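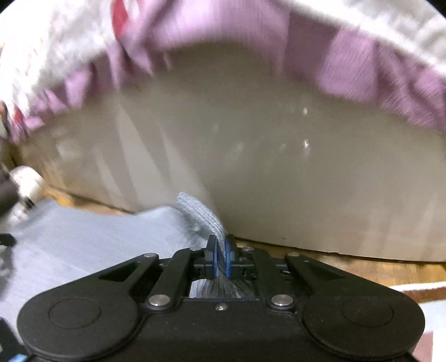
Grulstead, im Januar

Liebe Liste,

vielen Dank für die schnelle Antwort auf meine Frage zu den Strickstoffen. Ich zitiere hier den Teil, zu dem ich noch etwas schreiben möchte:

> Bei grauem Strick mit Rippen würde ich immer zuerst
> die Kante prüfen. Wenn sie sich rollt, nicht ziehen,
> sondern flach hinlegen und über Nacht liegen lassen.
> Ich falte danach auf 8 cm Breite. Gebügelt wird bei
> mir nichts.

Mein Stoff ist ebenfalls grau und gerippt, ziemlich flauschig an der Oberfläche. Wenn man ihn in der Mitte zusammendrückt, wird er ganz schmal, und darüber geht er auf wie ein Fächer. Genau deshalb bin ich unsicher mit dem Falten: eine feste Falte bleibt in diesem Strick lange sichtbar. Der graublaue Stoff, der daneben auf dem Boden liegt, ist viel einfacher. Er hat nur leichte Knitter, die mich nicht stören.

Ich habe jetzt sechs Streifen aus dem Paket von Allmont gerollt statt gefaltet, jeder 200 cm lang. Das Rollen dauert länger, aber die Rippen sehen für mich besser aus – vielleicht ist das auch Geschmackssache.

Zwei Fragen bleiben mir noch. Legt ihr Papier zwischen die Lagen, wenn der Strick so stark fusselt? Und hat jemand Erfahrung mit den flachen Kästen von Gositon, ob sie für gerollte Streifen hoch genug sind?

Mit freundlichen Grüßen aus Grulstead
Cha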